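Packing hair dryers, one recording at a time

Teodor Sadowski has been collecting demonstrations at the Letham site since February. His part of the Jibrin project is the bagging task: two arms on a shared rail, one hair dryer, one drawstring bag. The learning system, called Gakeo, is trained only on recordings of people driving the arms.

"Cloth is the reason we chose it," he says. "A box has the same shape every time you pick it up. A bag has a different shape every time you let go of it."

The set currently holds 3,085 accepted episodes out of 3,852 recorded. Most of the rejected ones were dropped for operator pauses or for a lost camera stream.

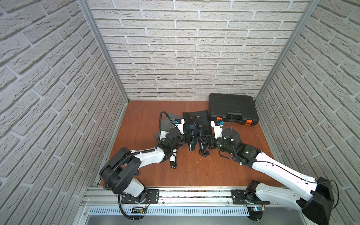 Both grippers at the teal dryer, with the plug and cord on the floor of the cell.

Sadowski regards the cord as the harder half of the problem. "The body of the dryer is rigid and you can plan for it. The cord goes where it likes, and the plug is heavy enough to pull it off again." Operators are told to leave the cord as it falls at the start of an episode, and no one straightens it between takes.

Two bag colours are in use, grey and black. Early models trained on one colour alone did badly on the other, and the team now mixes them within a session. The bags are also turned between episodes, so the printed name may face either way.

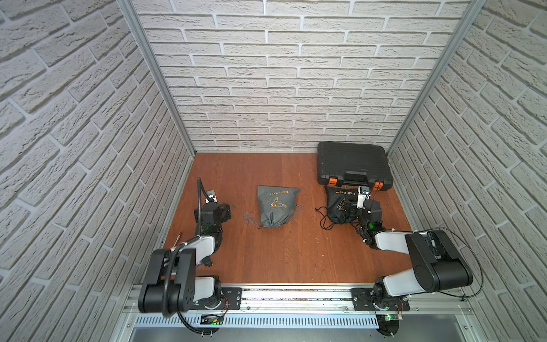 Grey and black bags on the floor, the hard case behind.

Each operator works for 19 minutes and then hands over. Sadowski found that the grasps became hurried after that - not wrong, but all alike. "Variation is what I am paying for. If I get the same grasp all afternoon I have one example, stored many times."

He reviews the wrist views separately from the fixed view. The fixed camera shows where the arms are; the wrist cameras show the fabric and the edges of the bag at close range, and Gakeo relies on them heavily in the last few centimetres.

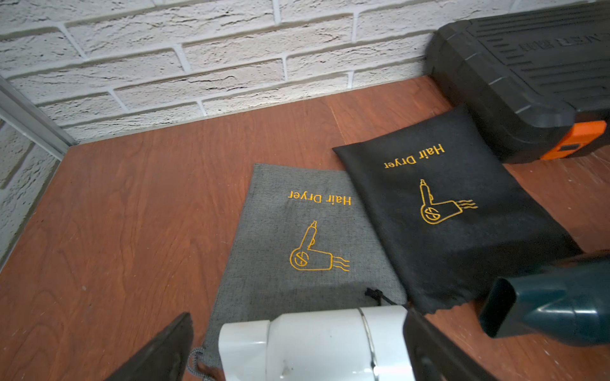

What gets labelled

Every episode is split into five stages, from first contact to release. The labels are added by hand in Ekach, an in-house tool, and a second person checks the boundaries. Failed grasps stay in if the operator recovers.

"A model that has only seen clean runs has no idea what to do after a slip," Sadowski says. He would like a larger share of recoveries in the next batch, and a third bag in a stiffer cloth.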